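The drawer at the bottom

How one household gave its drinks a home of their own, and why you might like to do the same before the new year gets going

December 30, 2020

There is a moment in every household, usually between Christmas and New Year, when somebody opens the fridge looking for butter and is met by a wall of drinks. Cans in the egg rack, cans on the cheese, a bottle wedged in the door at such an angle that the door has to be leaned on. I have lived with this for most of my adult life and had come to think of it as the weather.

Then in November I spent an afternoon in Nele Hollmann's kitchen in Reinholz, meaning to talk about soup, and we ended up talking about her bottom drawer for the better part of 2 hours. Nele used to plan kitchens for a small firm called Dresteck, and she has the habit, left over from those days I suppose, of watching how people move about a room while they think they are only making tea.

"People buy a fridge for the shelves," she told me, "and then they spend 10 years bending round each other to get at them."

Her own has tall, glossy silver-grey doors on top, so shiny that the window shows up in them, and a deep drawer underneath with a dark front. It sits next to a run of white worktop, with the big window beyond it, and when the light comes in yellow the whole corner looks rather like the inside of a lampshade. The drawer can be set to freeze or simply to chill, and for years she froze in it like everybody else (peas, bread, a great many plums). When her father moved in and brought his fondness for fizzy things with him, she emptied the lot into the chest freezer in the cellar, turned the setting up and gave him the drawer.
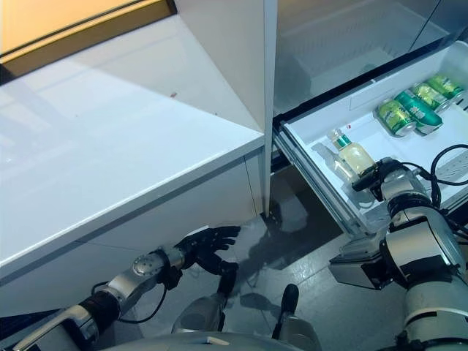
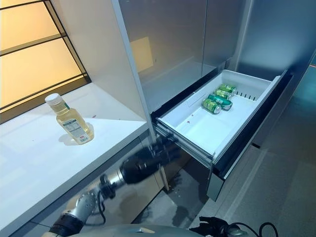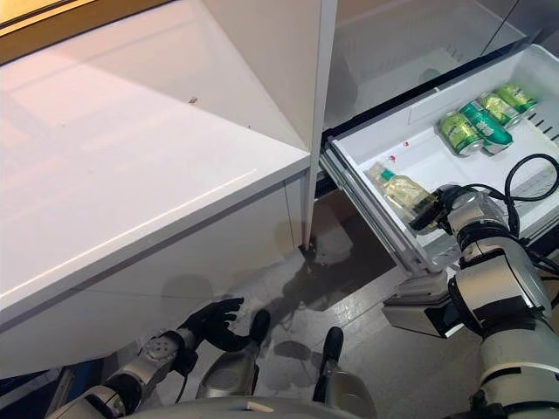 The bottom drawer pulled open, with the green cans on their sides towards the back.

Lying down or standing up?

On this point the family is divided. Nele lays her cans down, because a can on its side takes up less height and she likes to have room for things above it. Her neighbour Hartmut Reuter, who has the same sort of drawer and very firm views on it, stands his upright in rows and says that anything lying down will roll every time the drawer is shut. He is right about the rolling. Nele's answer is to push them to the back, let them settle against one another and close the drawer gently, which I can report is harder than it sounds when you are thirsty.

Bottles are another matter. She keeps those nearer the front, where a hand can get round the middle without any rummaging, and she checks each cap before it goes in. A loose cap on a bottle of apple drink is a small tragedy in a drawer, as I found out at home within the week. If you do have a spill, lift the bin out if yours allows it, wash it in warm water with a little bicarbonate of soda, and dry it properly before it goes back - the corners especially.

A word about the temperature

If your drawer only freezes, please don't use it for fizzy drinks. Cans swell and split, and the clearing up is dreadful. If it does both, give it a full day after changing the setting before you trust it, and put a glass of water in overnight as a test. Should you find ice on it in the morning, go up a degree or two and try again.

What to buy, if anything

Nele would say nothing. I gave in and bought a Corkotero divider for 79 euros, a handsome thing that fits my drawer nicely and now holds onions in the hall. The plain Prindis liner mat has been far more use, cut to size with the kitchen scissors, and it has quietened the rolling a good deal. Hartmut uses a folded tea towel and sees no reason to change.

My cheese, meanwhile, has the middle shelf to itself again, and I have started buying the 500 gram piece.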